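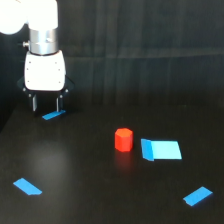
Gripper open, red block standing on the table.

Robotics Club: Notes from the Arm Bench
January 28, 2022

The Stesmont student team has moved on to the pick-and-hold part of its Luvivard entry. The task asks for a red block to be gripped, lifted clear of the table and held still for 5 seconds. A run is scored on the hold and on where the block is set down afterward.

The team works with parallel fingers only, as the rules require. Grip force is set in the control script, which the students call Stosora. It now keeps a log of every run, and the log holds 4000 lines before the oldest entries are dropped. Finger speed is capped at 50 percent during the close.
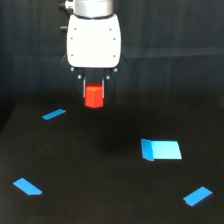 Cube held between the two fingers, clear of the tabletop.

Three settings are under review: approach height, closing speed and the pause before the lift. Only one is changed per session, and the value goes in the bench notebook before the arm is powered on. Students who skipped the notebook in the fall have had to repeat their runs.

The blue markers stay on the table between sessions. Please do not peel them up or shift them when cleaning.
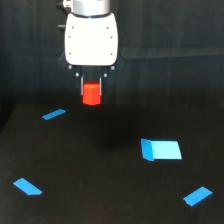 Dates and Sign-up

The Luvivard round is in April at the Granström building. The club can enter 3 runs. Students who want bench time should put their names on the sheet by the lab door and read the arm safety page first.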